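Search this site Search

Storage Bin Geometry and Retrieval of Small Household Items
Student project report, Materials and Product Design
Anju Gautam

12 shares 0 comments

1. Purpose

Small household items are often kept in open bins without dividers. Items collect at the bottom, lie against each other, and become harder to find and lift out. The project compared two bin shapes, one with vertical walls and one with sloping walls, to find out whether wall angle affects the time needed to retrieve a named item. Total bin volume was held the same for both shapes.

2. Items

The item set had 32 pieces, chosen to cover a range of shapes found in kitchens, bathrooms, and children's rooms. Each piece weighed less than 400 g. Pieces were sorted into long, flat, round, and irregular. Long pieces were brushes, spoons, and markers. Flat pieces were lids and coasters. Round pieces were balls and small cups. Toys made up most of the irregular group. Anything that deformed under its own weight, such as cloth or sponge, was left out.

Two pieces in the first item list, a glass jar and a ceramic dish, were replaced with plastic equivalents before the trials started.

3. Procedure

Each trial began with an empty bin. Items were poured in from a tray held level with the rim. The operator was given the name of one item and a timer was started. The timer was stopped when the item cleared the rim. Moving other items aside was allowed. Tipping the bin was not. A total of 122 trials were completed in June, split evenly between the two shapes.
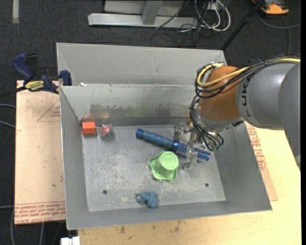
Contact with the bin floor was recorded for each item because it sets how much of the edge can be gripped from below. Long items gave the most consistent results. A brush has a handle and a head of different thickness, so one end usually sits slightly higher and leaves a gap. The blue brush lying diagonally across the sloping-walled bin is a typical long item, and its ribbed handle gives a second feature to hold. The light green plastic piece belongs with the irregular items. Its wavy flange spreads out close to the floor, and the raised center is the more useful place to take hold of it. Small toys were grouped separately in the analysis when they lay close to a wall.

4. Results

Retrieval from the sloping-walled bin was faster for flat and irregular items. For long items the difference was small and changed direction between sessions, so no claim is made. Round items rolled toward the middle of the sloping-walled bin and gathered there, which shortened the search but increased the number of items that had to be moved.

In the vertical-walled bin, most slow trials involved a flat item in a corner. Fingers could not get behind the item without first pushing it along the floor.

5. Limits

One operator carried out all trials, so practice effects cannot be separated from bin shape. Lighting was not controlled. Bin depth was not varied. A shallower bin may reduce the difference between the shapes, and this should be checked before the results are used to select storage for a real room.

6. Further work

The next stage should repeat the flat-item trials with a textured bin floor. A removable liner would allow the same bins to be used.

Share 12 Comment 0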